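Applies to: desktop computers issued by the Clirken office. Last revised in September.

# How to Retire an Office Computer

Staff must complete these steps before a computer leaves service. Allow 17 working days between the first request and final removal.

## 1. Open a request

Submit Form 4 through the Toler portal. Enter the asset number printed on the inventory tag and the name of the department that holds the budget. Requests without a budget code are returned unread.

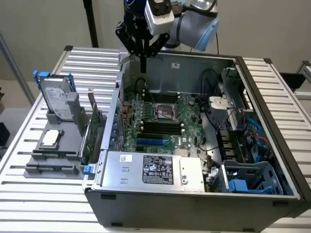 *A desktop tower on its side with the side panel removed.*

## 2. Move your files

Copy all work files to the department's shared folder. Personal files should be deleted, and software licenses must be released from the account page. Records covered by the retention schedule go to the Mallden archive, which accepts transfers of up to 4000 files at a time.
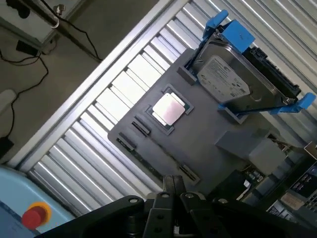 Larger transfers must be divided by calendar year. The archive sends a receipt for each part; attach every receipt to the request.

## 3. Confirm erasure

The technical desk erases the storage drive and issues a certificate. Do not attempt this step yourself. Questions may be directed to extension 694.
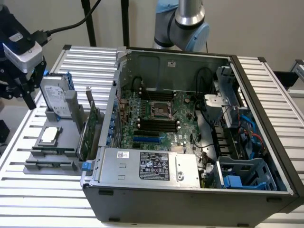
Keep the certificate with the department's property records. If a drive cannot be erased, the desk will send it to Chong Recycling for destruction and note this on the certificate.

## 4. Close the record

Sign the transfer sheet and return it to the property office. The asset is removed from the department's inventory at the end of the month.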